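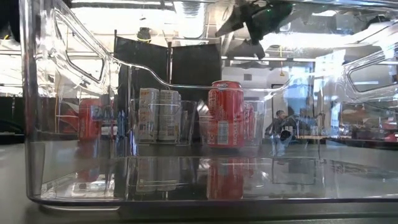
Pastthorpe, November

Heledd Vaughan wrote:
> Does anyone still have the parish newsletters from before 2000?
> I'm missing most of the Dirstead ones and would like to get the
> index finished this winter. Also, how are people storing theirs?
> Mine are in a cardboard carton and the bottom ones smell musty.

Heledd,

I have 28 of the Dirstead issues, mostly spring and summer numbers. Seven have the back page torn off, so the notices are gone but the births and burials are all there. I can bring them to the library or scan them, whichever you like. Scanning will take me longer.

On storage, I gave up on cardboard after the damp got into my closet. A clear plastic bin with handles does fine, as long as the papers are dry when they go in. I keep the staples out too — they rust and mark the pages. Mrs. Bhatia used tissue between issues and hers look better than mine.

For the later Pernevness issues, try the school office. They had a stack of 20 or so on the shelf by the door, and the secretary let me borrow them overnight.

What format do you want for the index, surname first or by issue?

Veikko Seppälä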